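Snack Packaging and Waste in Shared Kitchens
Student project report, Dullus group, 8/31/25 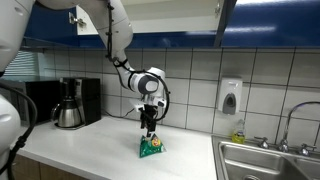
One reader of our first draft remarked that people do not choose a snack for its bag, so asking them about bags is a waste of time. We kept the remark in mind, and we changed two questions in our survey after it.

1. Background
Our project looks at small snack bags and what happens to them after the food is eaten. Most bags of this kind have several thin layers that are joined together, and this makes them hard to recycle. In the student houses Skirka and Trosetti there is a shared kitchen on every floor, and all the trash is collected in the same place.

2. Method
We gave a paper survey to the residents and received 41 answers. During 20 days we also weighed the snack bags which were thrown away in both houses. Bags with food left inside were emptied first. We lost the notes from 3 days in Trosetti, so these days are not in the result.

3. Results
The total weight of the empty bags was 925 grams. It looks small, but the bags are very light and they take a lot of space in the bin. Many residents wrote that they put the bags together with the recyclable plastic – this is not allowed by the local rules. Some of them did not know that a rule exists.

4. Discussion
The sign above the bins is old and has only text. We think that a new sign would help more than a new bin. The Talukder shop near Skirka sells nuts and dried fruit by weight, but few residents have tried it, and the price was the most common reason. We plan to repeat the weighing in October with the new sign on the wall.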